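Zimura drops outside auditor, says in-house checks will do

12 January 2024

Zimura, the storage and household goods supplier, will no longer pay an outside firm to check the accounts of its Lullwood arm, according to a letter sent to shareholders this week. The work passes to a team inside the company, which will report to the same finance director whose figures it is meant to be testing.

The letter calls this "a more joined-up approach to assurance". Shareholders may want to know what was wrong with the old approach, and on that the letter is silent.

Lullwood is small enough that the law does not force it to have a full audit of its own. It has had one every year all the same, carried out by Weldu, a four-partner practice that took on the job when Zimura bought the business. Weldu's last report ran to 588 pages with its schedules and raised questions over how stock at the Kostivby depot was valued. The company said at the time that the questions had been dealt with. It did not say how, and the new letter does not mention Kostivby at all.

Zinash Admasu, Zimura's finance director, told shareholders that the change would save money and free up staff who had been "tied up for weeks answering the same queries". The letter puts no figure on the saving. Asked for one, a spokesman said it was commercially sensitive, a curious answer when the fee for the previous year is printed in the accounts for anyone to read.

Some of the company's 3,000 shareholders are not happy. Mesfin Fikre, who holds a small stake and has asked about Kostivby at two annual meetings, said he had been told both times that the auditors were satisfied. "Now there are no auditors there to be satisfied," he said. "So who do I ask next time?"

A petition asking the board to think again had 564 names on it by last night. Under Zimura's own rules it needed only 300 to be put to the next general meeting, but that meeting is not until July, by which time the in-house team will have signed off a full set of figures.

Vinzenz Auer, who leads the new team, came over from the group's purchasing side. He said his staff knew the business better than any visitor could and would be free to follow up whatever they found. That may well be so. An outsider who finds something awkward, though, does not have to share a canteen with the people it is awkward for, and Mr Auer's team has no separate line to the board. Its reports go to Ms Admasu, who decides what is passed up.

Geum-ok Min, a partner at Weldu, would not discuss the client but said the firm had not resigned. Tsehay Nigatu, who chairs Zimura's board, said the directors had "full confidence" in the new arrangement and would review it in due course. She gave no date for the review and did not say who would carry it out.

The group's main accounts will still be audited by an outside firm, as the law requires. How closely that firm will look at Lullwood is left for it to decide.

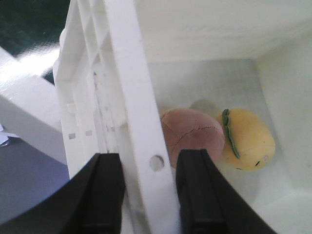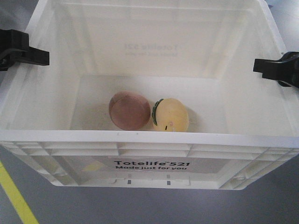 Can shareholders insist on an outside audit of Lullwood?

They can try at the July meeting, where the petition will be put to a vote. Until then the decision rests with the board.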